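Home | Articles | Methods | Data | Contact

Last updated: July 11, 2026

4.2 Losses between the supply and the fixture

The case for feeding office lighting from one low-voltage DC cabinet usually rests on the conversion stage. Take out the small driver in each fixture, the argument goes, and the waste goes with it. Our readings from the Fullavden building support only part of this. The Skiminent cabinet did well at high load, but the lights there seldom ran at high load. For most of the working day they were dimmed, and at those levels its advantage over the older AC circuits shrank to a size we would not want to defend.

Wire length is the other problem. Vendor tables tend to assume short runs. At Fullavden the installed cable came to 852 meters for 311 fixtures, and the farthest fixtures sat at the end of thin wire pulled through an old ceiling. Voltage drop on those runs used up nearly 4 percent of the power sent down them, a loss that appears nowhere in the published efficiency rating.
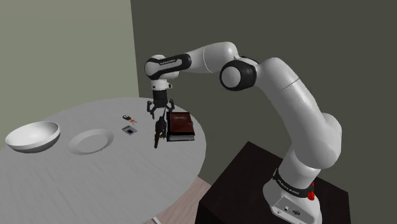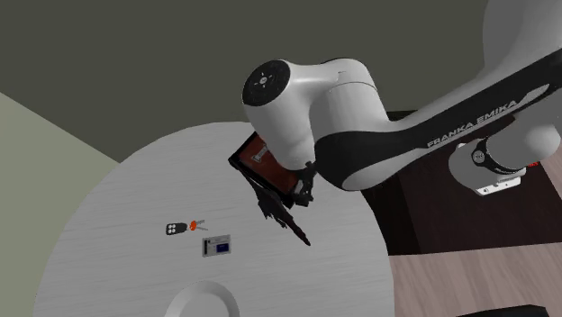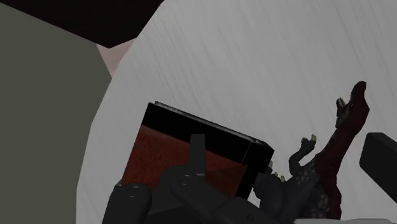 Figure 2. Rendered views. In the first, the gripper hangs over a round table beside a dark red book.

Supporters of the shared cabinet may answer that thicker wire solves this. It does, at a price, and the Rengifo cost model we were given leaves that price out. When we put it back in, the payback period moved past the expected life of the control boards. We do not claim this holds for every building. A new floor with the cabinet placed near its center could come out quite differently.

We are also wary of the savings credited to sensors. The AC floors used for comparison had no occupancy sensing at all, so any gain from switching lights off in unused rooms was counted in favor of DC. The same sensors work on AC circuits. Until the September readings can be repeated with matched controls on both sides, we treat the combined savings figure as an upper limit.

Related items
Standby draw in networked dimmers
Norudent driver tests at low load
Choosing wire size for 24 volt runs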